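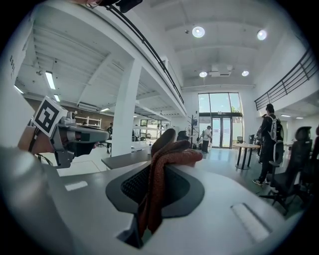

Work and Automation, Handout 4: When the Folding Table Gets a Gripper

Reading for this week: the Skuklow chapter in your packet, up to the part on shift planning. If you missed the last class, borrow somebody's notes on the Titeck warehouse before you start, as I lean on them quite a bit further down.

Where we left off

We had been talking about jobs that people call simple until they try to hand them to a machine. Folding and sorting cloth is my favorite case, and I'm afraid you'll be hearing a good deal more of it before the term is out! A metal part keeps its shape when you pick it up. A knitted cloth folds over on itself, hangs down where it likes, and looks different every time you meet it. A person's fingers deal with all that without a thought. A gripper has to be shown, over and over, and the showing is work too, done by people, on a shift, for pay.

The Skuklow case

Skuklow takes in used knitwear and household cloths, sorts them, and sends the better pieces on to shops. Before the change there were 28 people at the sorting tables. Management brought in a system called Paltorov, in which workers guide a hand-held gripper through the job and the recordings are used to teach the machine version. The part of the story I want you to hold on to is that the sorters themselves did the guiding. They had the knowledge, and for a while their day was split between the old job and teaching the new one.

In the trial period the crew recorded 3,087 pickups, of which 2,879 were kept for training. The rest were thrown out, mostly for bad grips or for two pieces coming up together. I'd like you to think about those discarded ones (208, if you do the subtraction). Under the old piece rate they would have paid nothing. Who carries the cost of a bad pickup when the worker is teaching? The contract at Skuklow said nothing at all about it, and it took until May to get it settled.

What changed for the people there

Aravind Amin, who was shift lead at the time, kept a notebook through the whole trial and was kind enough to let me quote from it. On 06/03/2022 he wrote: "My wrists hurt in a new place. Before it was the lifting, now it's the holding still." I love that line, because it tells you more than the safety report did. The heavy reaching went down and the slow, careful gripping went up, and it was up to six weeks before the break schedule caught up with it.

He also writes about talk. At the old tables people stood across from each other and chatted all day long. With the gripper in hand you face your own piece of cloth and watch your own fingers, so to speak, and the chatting moved to the breaks. Some of the crew were glad of the quiet and some missed the company badly. Please don't skip over this kind of thing in your essays just because it won't go in a table.

Pay and job titles

Sorters who took part were renamed "handling trainers," with a small raise for the length of the trial. Two kept the title afterward. The others went back to sorter, though the work they went back to had changed, with more checking and less folding. Compare this with Titeck, where the new title came first and the raise a good while later.

A few terms

Demonstration: one recorded run of a task, from reaching for the piece to letting it go.

Deskilling: the loss of skill in a job as parts of it pass to a machine. Be careful with this word, as people use it for almost anything.

Tacit knowledge: what a worker knows how to do but would have trouble writing down.

For next class

Read the Sầm interviews, which are short, and come with a page on a task you know well from a job or from home. Describe it as if you were teaching it to someone who has only 2 fingers and can't feel the cloth. Handwritten is fine. We'll swap pages in pairs, and then go back to the notebook and the question of the discarded pickups.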